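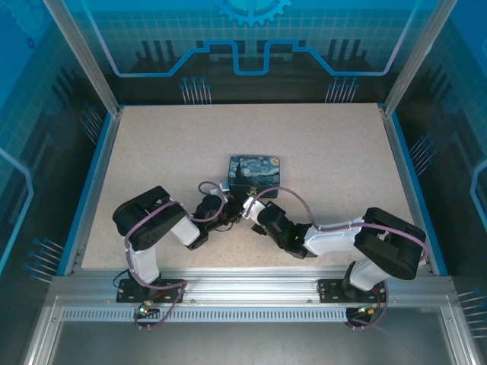 Porinska tin swap fills up before lunch, and yes, I came home with more than I took

I told myself I was only going to the December tin swap to write a few lines for this page. I took along 2 tins to be polite. You can guess how that went!

The swap is in its third year now, upstairs from the Szulc hardware store on the corner, and it has gotten a lot bigger. Orla Carroll, who was on the door with the cash box, told me she had printed 100 entry tickets and had to write number 101 on the back of a receipt. That was a little after eleven in the morning, and people were still coming up the stairs with shopping bags that rattled.

The rules are simple. You bring a clean tin with a lid that fits, you get a token for it, and you spend the token on somebody else's tin. Entry is 50 cents and the money goes toward new shelves for the reading room. Cookie tins are welcome, tea tins are welcome, and so is anything that used to have cough drops in it. Rust on the inside gets you a friendly no from Lucyna Adamczyk, who checks every lid under a desk lamp and does not budge, even for people she has known for years (I tried).

The one everybody seemed to be talking about was the little rectangular Starry Night tin, the Van Gogh one with the blue and yellow sky swirling all over it and the dark cypress shape going up the left side. I'm a sucker for art on a tin. My grandmother had a water lilies one for buttons and I still think about it more than I should. This one is small, maybe too small for buttons, but I could see it on a windowsill with stamps in it, or guitar picks, or those tiny screws you save from furniture and never use.

Edmund Sadowski wanted it too. He got to the token table about four people ahead of me and I watched it go with my own eyes - very sad, very fair. He says it's for his sister Kazimiera, who keeps her sewing needles in an old mint tin that pops open in her purse. I've decided to be happy for Kazimiera.

I did fine anyway. I got a tall green tea tin, a flat one with a skating pond on the lid, and then a third with a dent in it that Iwona Kurek pushed on me at the end when she was packing up the leftovers and didn't want to carry them down. It still smells like ginger cookies, so I'm calling that a win.

Some practical stuff for people who missed it. The leftover tins are in two crates by the back window at Szulc and you can take one for a token through the end of the month. If you have tokens left over, hang on to them, they'll be good at the spring swap as well. Somebody also left a gray knit glove on the stairs, and it's behind the register.

Orla would like a second table for next time and a helper for the lids so Lucyna can sit down for a while. If that's you, leave your name at the counter. And if you have a water lilies tin at home that you're not too attached to, please come and find me first.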